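Lis Playroom and Toy Library
Minutes of the April meeting, held in the small room at 5 pm

Present: Hiba Tarawneh (chair), Villads Kjærgaard, Aleksandra Pawłowska, Weronika Wilczyńska (minutes)
Apologies: Rafail Tsoukalas

1. Minutes of the last meeting
Agreed with one change. Item 4 should read "play food", not "real food". Weronika to correct the copy in the folder.

2. Opening hours
Villads reported that the Saturday slot is still the busiest and that families are queuing in the corridor before the doors open. Aleksandra suggested opening 20 minutes earlier. Hiba was in favour provided two people are there to set up. Agreed for a trial until the summer break.

3. Loans and late returns
There are 55 families on the list. Villads has rung those with boxes out longer than a month and most have promised to bring them back. The Fledetti train set came back with a piece of track missing. Agreed not to charge the family. Villads to ask Fledetti whether single pieces can be bought.

4. Money
Hiba has £100 set aside for replacements. The Rundent order for storage tubs has been paid out of the general account and does not come out of this. No other spending to report.

5. Cleaning
Aleksandra asked that plates, bowls and cups be washed in the sink and dried on a towel before going back in the cupboard. Last month some were put away damp. The notice by the sink is out of date and Weronika will write a new one. Soft toys stay as they are, washed at home by whoever is on the rota.

6. Nunico shelving
The shelves from Nunico are up but the bottom one leans. Rafail had sent a note to say he will bring a longer screw and look at the bracket. Nothing heavy to go on it until then.

7. Any other business
Weronika has found a second-hand play cooker. Hiba to go and look at it. The next meeting will be at the same time, in the same room.

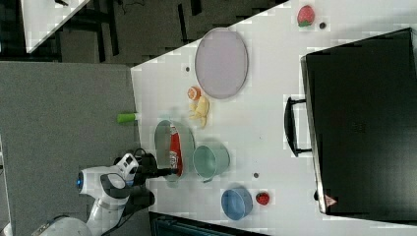

8. Kitchen play box (item held over from last time)
Aleksandra wants the kitchen box split into two, one for crockery and one for food, so that each can be borrowed separately. Villads thought families would want both together, and after some discussion it was agreed to keep one box with a bag inside for the food. The list in the lid is to be written again and should name the lavender oval plate, the light blue bowl, the mint bucket, the banana bunch, the orange and both strawberries. Smaller bits are to go in the bag with the food. Villads to print the list and tape it in the lid. Weronika to sew the bag, with a drawstring if she has cord left over.

Meeting closed.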